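3.2 Choice of vessel and serving size
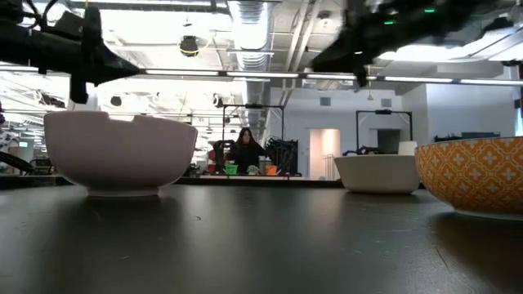
Figure 2. Bowls on the tabletop, large pink-white ceramic bowl at left.

The size of a vessel is known to change how people judge the amount of food inside it. In our first interviews in Ghumman, many households did not use a measuring cup at any point of cooking. They spoke instead of "a bowl of lentils" or "half a bowl of rice", and the bowl they meant was different from one house to the next. For this reason we could not simply ask the participants how many grams they had eaten. We had to understand first what the word "bowl" means for them.

The interviews were done by Bushra Naqvi and Amna Bugti in the homes of the participants, always before the evening meal. Each person was asked to bring the bowl which she or he uses most often, and to fill it with dry rice to the level that is usual for one adult. The rice was then weighed on a kitchen scale. We repeated this step 4 times for each person, with a short pause between, so that we could see how stable the habit is. Between two fillings the rice was poured back into the sack, and the person was not told the weight.

Later, in June, the same task was given in Budemow, where the meals are more often served from a common dish -- here the question had to be changed a little. We asked the participants to serve the amount they would give to a guest, and after this the amount they would take for themselves. Mohsin Dhanial translated the new wording and tested it with 6 families before the main visits. Two of the families understood "guest" as a person who stays overnight, so the word "visitor" was used in the final version.

A foot ring and a flared wall make the reading of the level more difficult. When the wall opens outward, a small difference in height near the rim gives a large difference in volume, while the same difference near the bottom gives very little. The participants seemed to know this from practice. Several of them said that they do not look at the height at all, but at how much of the inner wall is still free. We did not expect this answer, and the questionnaire had no place for it, so it was written by hand in the margin and coded afterwards by Norbert Simon.

For the comparison between the two places we set a reference serving of 400 ml. We are aware that this value is higher than what some older participants would call one serving. It was kept because the earlier survey by Godfrey Simiyu used the same value, and a change would make the two sets of data impossible to join. Servings which were given on flat plates are not included in this section -- they are treated separately in Section 3.4.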